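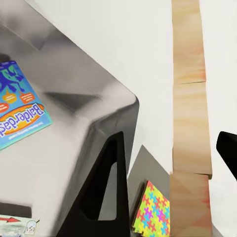
Quick one, it's late and I said I'd post the house rules for our sim setup back in February. So. Rules.

We've been on the Kondbridge scene set for a while now, 511 runs in, and half the arguments are still about what counts as a run. Omthorpe wrote a 6 page standard for it. Nobody read it, me included until last week. It's pretty good though! Stealing most of it.

First -- every run starts with both jaws open. No exceptions. If the arm spawns half closed, reset and bin it.

Second, look before you move. Full sweep of the room, corners too, even when the task is right in front of you. Cele skips this to save time and then you get a policy that's lost the second it turns around.

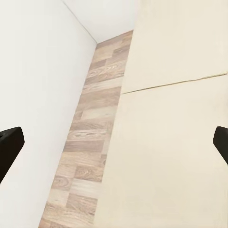
Corner check, jaws open, nothing held.

Third, lable as you go. Not at the end. I did 125 in one sitting once and they were garbage.
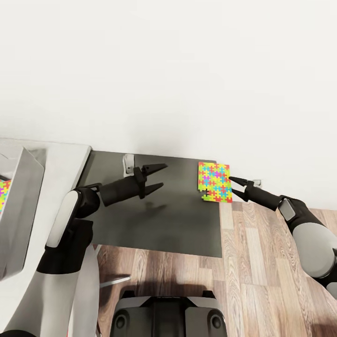
Contact is the rule we fight over most. Banik logs a touch on any overlap at all, Omthorpe wants three steps of it before it counts, and I'm with Omthorpe. Take the jigsaw on the dark mat, with the right gripper's jaw tip right at the edge of it. Grasp? Nudge? Near miss? From one still I couldn't tell you, so the rule is you check the contact log and write down what it says. If the log is missing the run gets marked "unknown" -- not success, not fail.

Still open: what to do about the idle arm. Should it park? Hover is fine by me as long as its the same height every time.

Will try the parking thing on scene 101 next and post the numbers. Bed now.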